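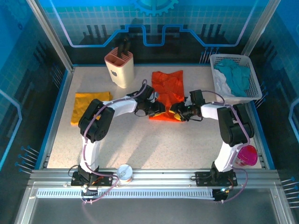

Eighteen months of walking to work

22/11/2024

The letter from the Tirnico garage said 1,793 dollars. I read it two times at the kitchen table, then I used the dictionary for one word in it, "subframe," and after this I understood that my car was finished. It was an old car and I did not love it, but I had it from my first winter in Ruston and it had always started in the morning.

My plan was to buy another one quickly. In the meantime I would walk. The way from my apartment to my work is 4 miles if I go along the river, and a little less if I go by the big road, where there is no sidewalk for a long part. I told my colleagues it would be for two weeks. That was eighteen months ago, and I still have no car.

I want to write down how it has been, because friends at home ask me and I always answer too shortly on the phone.

The first weeks

My feet hurt. I had good shoes for standing and good shoes for looking nice, and I learned that neither is a shoe for walking four miles with a bag. I also carried too much. In a car you do not notice what you carry, you simply throw it on the seat: a second sweater, a book I was not reading, a full bottle of water, an umbrella even when the sky was clear. Every evening I took one thing out of the bag and left it at home. Now I carry my lunch, my keys, my phone, and a thin rain jacket which folds into its own pocket.

The other difficulty was time. I had to leave the house at an hour when I was used to being asleep. In my country people say that the morning belongs to the baker, and I thought of this often when I passed the Opoku bakery with its lights on and its door still locked. After a month or so the door was sometimes open a little for the air, and the smell came across the whole street. I buy a roll there on the way home now, the kind with seeds. In the morning they are not yet selling.

What I see from the river path

I had driven through Ruston for years and I would have told you that I knew it. I knew the traffic lights. I did not know that behind the hardware store there is a row of pear trees, or that the old brick building near the bridge has a name cut over its side door, in letters so worn that I needed several mornings with different light to read it. It says Dellanport Ferry. There is no ferry today, and Dellanport is a place most people reach by the highway, but once you could go there by water from the end of my street. I like to know this.

Also I have learned many English words from walking, which I did not expect. Culvert. Cattail. Berm. I see a thing, I do not have the word for it, and I look for it in the evening. When I drove I listened to the radio and understood nearly everything, and so I learned very little.
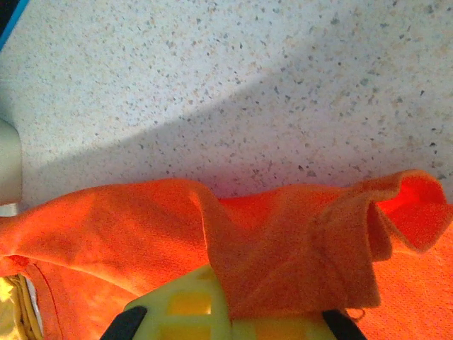 The summer was harder for me than the winter. I had been afraid of snow and I bought expensive socks for it, but in cold weather you put on more clothes and walk faster, and after one mile you are warm. In June there is nothing left to take off. I started to keep a clean shirt in my desk drawer at work. I also changed sides of the river during those weeks, which makes the way a bit longer but gives shade until the bridge.

Rain is between the two. Light rain I do not mind at all. Heavy rain with wind is unpleasant and I will not pretend something different. There is a bus, number 18, that goes near my work, and on such days I take it. In the beginning I felt this was a kind of cheating, and I even walked in one bad storm to avoid it. I arrived with water in my shoes and was in a poor mood until the afternoon. Since then I take the bus when I want the bus.

Money, and some things I miss

The money I would have paid to the garage went partly into shoes. I have used up two pairs and the third is by the door. The rest I put aside, and last winter it bought my ticket home.

I miss the car when I need to buy something heavy. Potatoes, laundry soap, soil for the balcony pots. I have become a person who thinks about the weight of a melon. I miss it also in the evening, if there is a concert in Dellanport and the last bus comes back before the music has ended. I have gone to two concerts in all this time, and for both I had to ask a colleague for a ride. I do not like to ask, but they were both nice about it, and we talked more in the car than we had talked all year in the office.

My mother wants to know if it is safe in the dark. I wear a reflecting band on each arm and I stay off the big road, and the river path has lamps as far as the bridge. After the bridge it has none, so from November I carry a small light. This week I must find a battery for it.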